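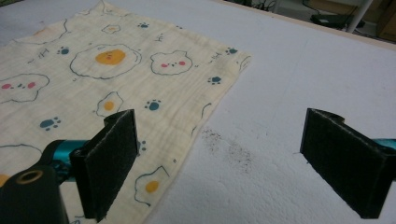 I bought my first muslin cloth before my daughter was born, because my aunt Malathi Iyer told me I must. I did not understand why a baby needs so many small pieces of fabric. Now my daughter is in kindergarten and I still fold these cloths every week.

My favorite is the one with the fried eggs and the bears. The eggs have orange and yellow yolks, and the biggest one has a little face. The bears have pink cheeks, and between them there are paw prints in teal. I don't know who decided that bears and breakfast belong together, but my daughter never asked this question. She calls it "the egg one" and it must be on the top of the pile.

Muslin is not easy to fold nicely. It is soft and it moves, and the edges become a little wavy, so two corners never want to meet. For a long time I ironed them. Then my friend Rajeshwari Suvarna came for tea, watched me for some minutes and said, "Why are you doing this?" I had no good answer.

Now I do it more simply. I lay the cloth flat and smooth it with my palm from the middle to the sides. I fold it in half, then in half again, and I leave the small wrinkles alone. If one edge is longer, I turn it to the inside. The whole pile goes in the second drawer, next to the socks — the drawer which sticks in October, when the rain starts.

We use them for everything. One goes in the lunch bag as a napkin, one stays in the car, and one has become a blanket for a toy rabbit. When we moved to Ukstead I wanted to give half of them away, and I put them in a box near the door. By evening the egg one was back in my daughter's bed, under the pillow. I gave away the plain ones and kept the rest.

Next I want to sew a small bag from two old cloths. My stitches are not straight, so please don't expect a pattern from me soon.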